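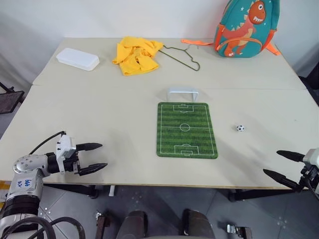

Photo: Ming-te Mok

Section 3. Setting Up the Tabletop Soccer Game

Read this section before the first game. The Plilow tabletop set is played on a printed field mat with a ball and a small goal. Section 2 covers unpacking and the parts check. If a part is missing, stop here and go back to that section.

3.1 Choosing a table

The set needs a flat, steady table with room for the mat and a hand's width of clear space on all sides. Two tables of the same height can be pushed together. If you do this, keep the whole mat on one table. A mat laid across a seam will not lie flat, and the ball will turn when it crosses the gap.

1. Push the tables together until the edges touch along their full length.
2. Run your palm across the seam. If one side is higher, adjust the table feet.
3. Lock the casters, if the tables have them.
4. Wipe the playing area with a dry cloth.

Note: Clothes, hangers, bags and storage boxes can stay at the back of the table during play. Keep bag straps off the mat and away from the front edge, where a sleeve can catch them.

3.2 Laying the mat

1. Lay the mat printed side up.
2. For two players facing each other across the table, point one goal end at each player. For one player, point one goal end away from you.
3. Press down from the center circle toward the corners.
4. Check that all the corners lie flat. A mat that has been stored rolled may need to rest overnight under a large book.

Caution: Do not iron the mat or use a hair dryer on it. Heat damages the print.

Caution: Do not tape the mat to a painted or varnished table.

3.3 Placing the goal

1. Stand the goal just past the end of the mat, with the open side facing the field.
2. Line it up with the middle of the goal area.
3. Tap the crossbar lightly. If the goal rocks, move it to a flatter spot.

The goal is not fixed to the table. Set it back in line after any hard shot.

3.4 Placing the ball

1. For a kickoff, set the ball on the center spot.
2. For a practice shot, set it anywhere inside the penalty area.
3. Let go of the ball and wait until it stops moving.
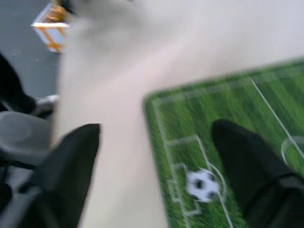
If the ball rolls off without being touched, the table is not level. Fold a piece of card, put it under the foot on the low side and try again. Repeat until the ball stays in place on the center spot and in both penalty areas.

Warning: Small ball. Choking hazard. Keep away from children under three. Pick the ball up from the floor as soon as it falls.

3.5 Length of play

A standard game is two halves of 10 minutes, with a change of ends between them. For younger children, play until one side has scored three goals.

3.6 Putting the set away

1. Put the ball away first. It is the part most often lost.
2. Lift the goal by its posts.
3. Wipe the mat with a damp cloth and let it dry.
4. Roll the mat with the print facing out. Do not fold it.
5. Store all parts together in a dry place.

Spare balls are listed in the parts table under number 128. Cleaning stains from the mat is covered in Section 4.

Revised 5 August 2020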